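Skimham Division Tracker, desktop version
Reviewed January 2021 by Domingo Cisternas

Skimham is a subscription tool for following votes, amendments and committee referrals in the provincial legislature. I ran it for one fall sitting alongside the official journals, mostly to see whether its whip-defection flags could be trusted.

Data entry is quick. Divisions appear up to 30 minutes after the Speaker reads the result, with each member listed by riding, party and vote. Paired members are shown in a separate column, a detail Burnska still omits. Abstentions are inferred from attendance and should be treated with caution.

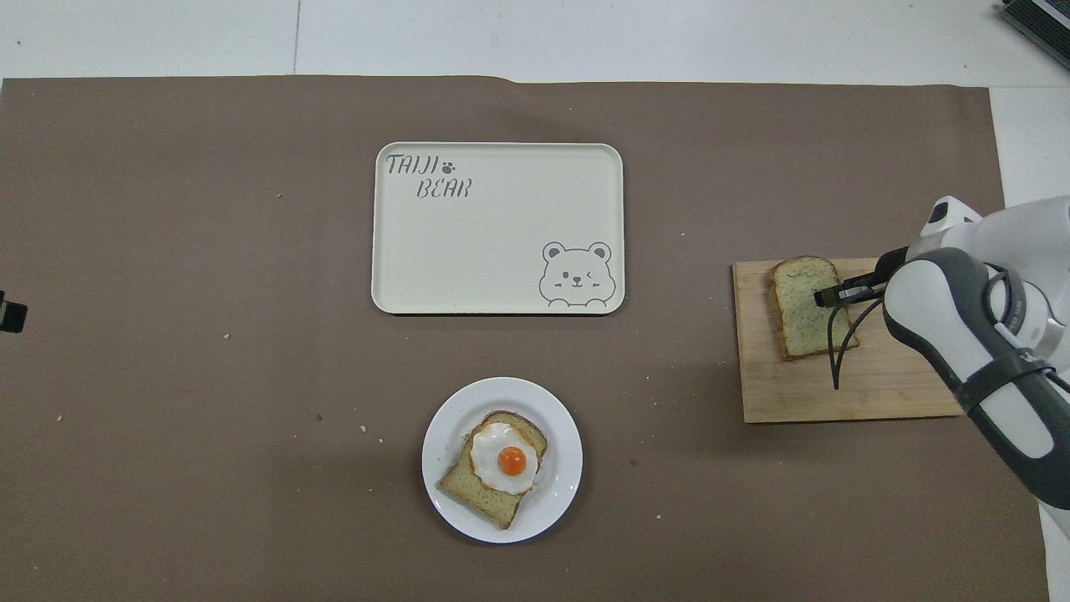 The defection flag is the main reason to pay for the upgrade. It compares each vote with the caucus majority and marks any member who departs from it, with a threshold the user can set. At the default of 70 per cent cohesion it ignores free votes, which is correct behaviour, but it also misses small caucuses where a single dissenter shifts the figure below the line. Labels can be attached to members and bills, though only in plain text, so a marker as simple as the small grey paw print beside the lettering on the tray cannot be used. Colour coding is limited to party.

Export is the weak point. CSV files stop at 700 rows without warning, and amendments to amendments lose their parent number. Sodisura handles both properly – at a higher price and with a slower search.

Version 2 is due in August and is supposed to fix the row limit. Until then I would recommend Skimham for daily monitoring and Sodisura for archival work.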